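Old computers, old files, and me being stubborn

1 Nov 2019

Right, quick one, dinner's on. Spent the whole long weekend trying to get family photos off the old desktop before we move to Holstead. The one from the Harnon house. Been in the garage since May, under the camping gear and a box of tiles we will never use.

I've been putting it off for years. You think it's all saved somewhere. It isn't. Half my stuff was on that drive, the other half on discs with labels like "misc 2" – thanks, past me.

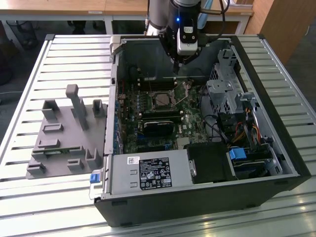 My sister reckons I should bin the lot and keep only the prints, as no one ever looks at the files anyway. Fair point, sort of. But there's the Bouazza trip on there, and the kids when they were tiny, and I never printed any of those. Not one. So no, not binning it.

Anyway. Took 85 photos off the first disc before it gave up. Second disc was fine, just slow. Then the folders. Who names a folder "New Folder (34)"? Me, apparantly. Inside it was a scanned recipe for lemon slice and a parking fine.

Bought a little external drive, a Vilow, 88 dollars at the shop near the station. Probably could've got it cheaper online but I wanted it that day. Colour choice was black or other black. 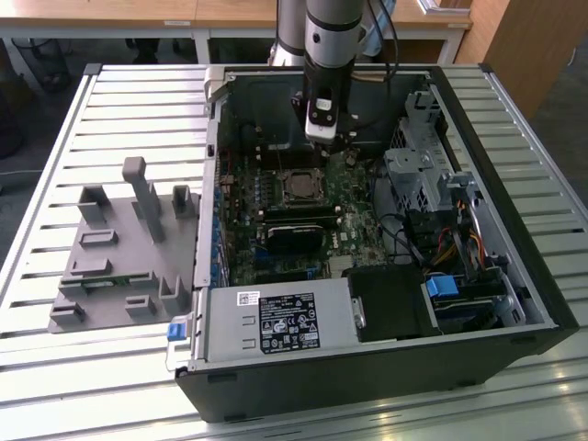 Sorting is the bit that gets you. Copying is nothing, you go make a cuppa. But then you open one picture and it's nearly midnight and you're looking at somebody's fifth birthday cake. Still haven't got past 2006.

Rule for now is one folder a night, delete the blurry ones, dont rename anything. Renaming is where I lose hours. Second copy is going to my sister's place, even if she rolls her eyes about it.

Still missing the wedding video. If it's on a tape I'm stuffed, we gave the player away. Will check the linen cupboard tomorow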